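# The letters inside the books

An afternoon with Golshifteh Khosravi, second-hand bookseller and keeper of things people leave between pages

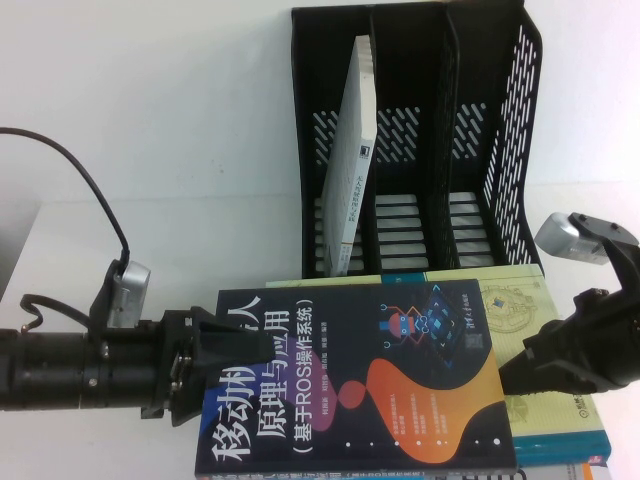

*Three books and a black magazine file.*

Golshifteh Khosravi starts talking before I've got my coat off. She has just found a bus ticket in a gardening manual and she wants me to see it straight away.

"Look at the price on it!" she says. "And they'd got as far as pruning. You can tell, the spine's cracked right there and after that it's like new. So they did their roses and stopped."

Her shop, Vachon, is on the ground floor of what used to be a chemist's, and you can still find the old drawer labels if you poke about at the back (poetry is under Liniments). She has run it for 18 years. For most of that time she has also been keeping whatever falls out of the stock: shopping lists, pressed leaves, train tickets, school reports, a knitting pattern for a balaclava with all the numbers crossed out and made bigger. There are some 1,000 pieces now, each in its own envelope with the title of the book and the page number written on the front.

"The page number is the important bit," she tells me. "A recipe on its own is a recipe. A recipe at page 112 of a murder story, well, somebody got up to make dinner just as the body was found. I love that. I want to know if they burned it."

It began with a letter. She was pricing a box of old travel books and a sheet of blue paper slid out, folded in four, from a woman telling her sister about a new kitchen. There was no news in it to speak of. The cupboards were yellow, the man had put one of them up crooked, and she had decided to like it.

"I read it standing up and then I sat down and read it again. I couldn't put it in the bin. Could you? 'I have decided to like it.' I say that to myself at least once a week."

Does she ever try to return things? She does, when there's a name to go on. Photographs are the hardest, as people hardly ever write on the back, and when they do they write "Us". The best return so far was a christening card in a book of sermons. She put a copy in the window, and in May a customer called Babak Hosseinzadeh came in for a road atlas and recognised his grandmother's handwriting.

"He went completely quiet, and then he rang his mother from the shop and I could hear her shrieking from over by the cookery. He forgot the atlas. I posted it to him."

She is much less keen on what she calls proper bookmarks, the leather ones with tassels, which she gives away free at the till. Bacon she has met only once, in a Russian novel, and she did not keep it. Banknotes go in the charity tin. She has rules about private letters too: if it's sad, or if it reads like a secret, it goes into an envelope and the envelope is sealed, and she writes only the title on the front.

We go through one of the boxes together, and I lose an hour very happily. A child's drawing of a horse, or possibly a sofa. A list headed "Things to say to Peter" with just the one thing on it, "No". A dentist's card for an appointment at ten past nine, tucked into a book on courage, which makes her laugh so much she has to take off her glasses.

Her friend Setareh Farahani thinks there is a book in all this, and has been saying so for years. Golshifteh waves it off at first, then admits that they've made a start. They have picked out 53 pieces, and Setareh is photographing them beside the books they came from. The working title is *Page Marked*, though that changes most mornings.

"I'd want blank pages in it," she says, "and wide margins, and nice thick paper, so people leave their own things in. Then in forty years somebody like me opens it up and out comes a receipt for socks. Wouldn't that be lovely?"

When I leave I buy a battered guide to British ferns. I get as far as the corner before I give in and hold it upside down by the covers. Two stamps and a feather.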